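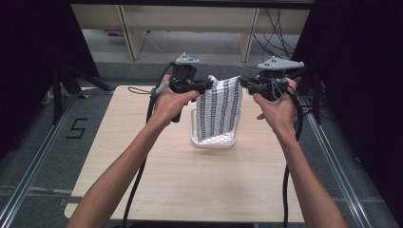

One reviewer of the earlier workshop version objected that a policy trained on wrist poses alone has no business knowing when to let go, and asked for the release signal to be modelled separately. We agree with the objection and have changed the decoder accordingly.

Figure 2. Hand-held grippers with marker plates, holding a patterned cloth over a basket.

4.2 Release timing

The pose stream from the tracking plates is sampled at 120 Hz and the jaw opening at 60 Hz. Both are resampled to the lower rate before training. In the earlier version, jaw opening was one more output of the pose head, and small errors in height caused the cloth to be dropped outside the basket. The revised decoder, which we call Skaria, has a second head that predicts the time left until each jaw opens. The two jaws are treated separately, as operators often release one corner first.

Training used 1599 demonstrations recorded up to May 2024. Segments in which either plate was lost for more than 2 frames were cut, and the remaining parts were kept as separate episodes. Labels for the release head come from the first sample at which the jaw passes its opening threshold, so no hand labelling is needed.

The planner (Navickas) is unchanged. It receives the predicted times and slows both arms as the earlier one nears zero. If the two heads disagree, the jaws stay closed and the planner asks for a new prediction at the next step.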